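Mirnora Hand-Held Gripper: Review After One August of Use

Category: data capture tools, two-finger
Reviewed at: Clelovard, home tidying project
Units on hand: 2

Clelovard trains tidying robots for private homes. Until this summer the training runs were done by remote control: an operator sat at a desk and drove an arm in a mock living room. The Mirnora unit replaces the desk. The operator carries the gripper into a furnished home and does the tidying with it, and the recording goes to the training group.

Mechanically the tool is plain. Two black linkages with triangular cut-outs, round silver screws at the joints, and a blue textured pad on the inner face of each finger. Screws are reachable without taking the linkage apart. We retightened them once in the month. 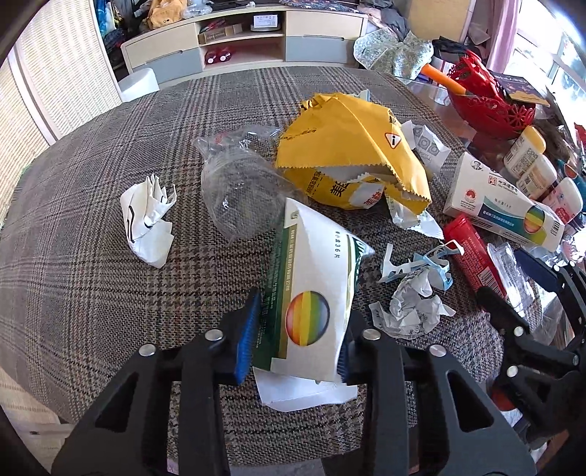 Grip on thin and flat goods is the strong point. Medicine packets, folded paper and small cartons are picked up on the first try in most cases. Clear film is harder. It bunches between the pads, and the operator has to open wide and come in again at a lower angle. The older Prurnau gripper had smooth pads and did worse on both.

Changes to the job are larger than the spec sheet suggests. A remote shift was seated, with fixed breaks at the console. A Mirnora shift is spent standing, bending and reaching to floor level. We started with runs of 3 hours and cut them to 2 after complaints of sore wrists. Floor work is now split between operators and table work is done first.

Skill has moved as well. Remote operators were hired for console experience. That counts for little with this tool, and two of our best console people asked to go back to labeling. Operators who had worked as house cleaners picked it up in a morning. Pay grades have not been adjusted to match, and in my view they should be.
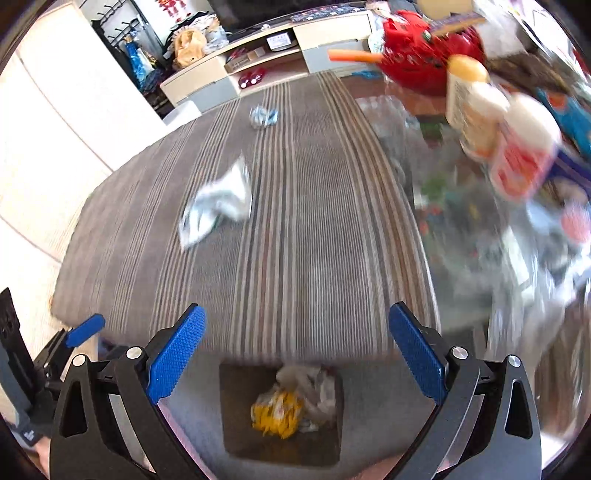 Floor-level work: open fingers over a tray with a crumpled wrapper in it, more packaging on the rug behind.

Output went up. The target is 100 accepted pickups per shift, which the remote setup seldom reached. Rejected runs are mostly due to moving the hand too fast, and operators now get that feedback the same afternoon. They asked for this and it should have been in place from the start.

Weak points: the handle comes in one size. Pads wear at the lower edge, and spares from Trindade took 6 working days to arrive. The manual covers assembly well and posture hardly at all.

Rating: 3 out of 5 for the workplace, higher for the mechanism. Order spare pads with the unit and plan the shifts before it arrives.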